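Groretti scene task – sim scores dropping when the organiser is in
Student Projects and Clubs
Started by trornuv_lab, Thursday

trornuv_lab
We're a sixth form club at Trornuvwood doing the simulated tabletop round. The task we picked is taking the block out of the desk organiser and putting it down on the counter. The policy was trained on demos we recorded ourselves with the teleop script, 103 of them after we threw out the bad ones.

With the block standing on the open counter it's fine. With the block in the organiser it succeeds 31 times out of 78 test runs. Most of the failures look the same. The arm comes down on the left side, gets close to the bin wall and stops, or it touches the divider and the run is scored as a collision.

Lahcen Ouali, who runs the club, thinks we just need more demos. Half of us think the start position is wrong. Anyone done this one?

pelham_j
What does your wrist view look like at the point it stops? And is the block always at the same angle, or do you randomise it?

trornuv_lab
Randomised position of the organiser, yes. The block is dropped into the bin at reset and allowed to settle, so it ends up leaning however it lands. We haven't got a wrist view working yet, only the fixed one. I've saved a still from a reset.

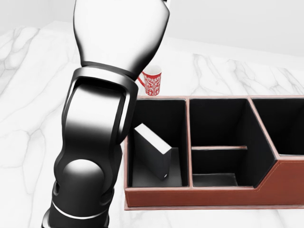

Organiser scene, fixed view. Block is in the left bin, leaning on the wall.

The mug is a distractor and we don't score anything for it. It moves each reset as well.

pelham_j
Thanks, that helps. I'd say your fixed view is the problem. The arm is across the left edge of the bin, so part of the wall it keeps hitting is hidden behind the link. If that's the only input, the policy has to guess where the wall is. I'd move the view to the other side before recording anything else.

kestrel9
Disagree a bit. We had an angle like that last year and got decent numbers from it. The policy doesn't need to see the whole wall if it has joint positions and the rest of the organiser is visible. What I'd look at is the block. It's dark, it's inside a bin with black walls, and about the only part that stands out is the top edge. If your images are being shrunk before they go in, I doubt there's much left of it.

What size are you feeding it?

trornuv_lab
Quite small. I'd have to check the config, it was set up by someone who's left. We can try a lighter block, but I think the task rules say you can't change object materials for the scored run.

kestrel9
You can't for the scored run, but you can in training. Randomise the block's colour and leave the original in the mix. The rules only cover the evaluation scene. Section on assets, near the bottom.

Turunen
Moderator here. kestrel9 is right about the rules. Training scenes are your own business. The fixed view can be moved too, as long as you put the position in your submission form. Please do put it in, two teams forgot in November and we had to rerun them.

pelham_j
Still think the view comes first. You can randomise colours all day and it won't help when the arm is in the way on the approach.

kestrel9
It's a leaning block in a deep bin. The approach is a short part of the run. By the time it stops, the gripper should be over the opening and I'd want to know what it can see then, not at reset.

trornuv_lab
Can we test these separately without retraining twice? A full training run takes us most of a night on the school machine and we only get it when the IT room is closed.

pelham_j
Yes. Replay your existing demos with a second view added and save the images again. You don't need to drive the arm, the joint data is already there. Same trick works for the block colour. Then train two short runs and compare on the same seeds. Use at least 30 seeds or you'll be arguing over noise.

Flurari
Came here with the same task and a similar score. One more thing to check – whether your demos all go in from the same side. Ours did, because the person driving was comfortable that way, and the policy had never seen the block leaning the other way. We recorded a few more with the lean reversed and collisions on the divider went down. Didn't fix the stopping though.

trornuv_lab
That could be us. Nearly all ours were driven by one person. I'll go through them and sort by lean direction.

Plan for now is to replay with a second view, leave the colours alone, then do the colours as a separate run. Lahcen still wants more demos, so the year twelves will do some of those at lunch. Will post numbers when we've got them.

kestrel9
Post the image size as well when you find it.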